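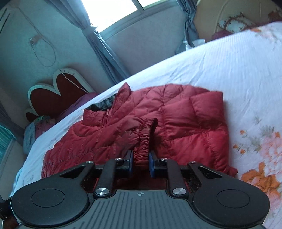
Folding school keeps its pupils waiting

18/06/2019

Anyone who has shouted up the stairs about a coat left on a bed will be pleased to hear that help is on the way, though it may be a while yet, and it will need to be shown what a coat is first.

Kekilora, a small firm that wants robots to put clothes away, has spent the months since April asking people to tidy up at home with a gripper held in the hand. The gripper has two padded jaws and a camera, and the person holding it does the work: pinch the jacket by the hood, lift, turn, lay it down, smooth it out, start again. The recordings go to the firm's office above a tile shop in Wudden, where a pair of robot arms is expected to learn from them.

So far 18 households have signed up and 110 hours of tidying have been handed in. Caroline Kioko, who runs the home recordings, said the padded jacket had become the garment her team talked about most.

"A shirt more or less stays where you leave it," she said. "A down jacket has opinions. You press one end and the other end comes up to see what's going on."

Hoods are a particular study. Kekilora's instructions, which run to more pages than those for the average dishwasher, ask people to take hold of the gathered edge where there is one, as it gives the jaws something to bite on. Zips are to be left alone for now. Sleeves get a chapter to themselves.

The firm did try the other way of doing things. Last year it taught its arms by remote control, with an operator in the next room working a pair of levers and watching a screen. The results were neat and painfully slow, and one operator took so long over a cardigan that the office lights, which work on a motion sensor, went off. Remote control is still used for the last stage of training, when the arms have picked up the general idea and need correcting on the details. For everything before that, Kioko prefers real bedrooms.

"In the lab we had one table and one lamp, and the robot got very good at that table and that lamp," she said. "People's homes have patterned sheets and curtains and things leaning on the wall. It has to cope with all that, so it had better see all that."

Households are asked not to tidy before they start tidying, a rule that Kioko said had met with less resistance than expected, particularly among teenagers.

Not everyone is won over. Besson, which sells a folding machine to hotels and laundries, has pointed out that its own product deals with a bath towel in 3 seconds and has never needed to be shown a bedroom. Kekilora replies that the machine is the size of a wardrobe and cannot manage a hood. Both appear to be right.

The arms themselves, known in the office as Jilletti after a cat that would not be picked up, can now fold a T-shirt on most attempts and a pair of trousers on some. Padded jackets remain on the list for the autumn. Asked what happens at present when one is put in front of them, Kioko said that they take hold of it firmly and with every sign of confidence.

The firm is looking for three more households, preferably with duvets.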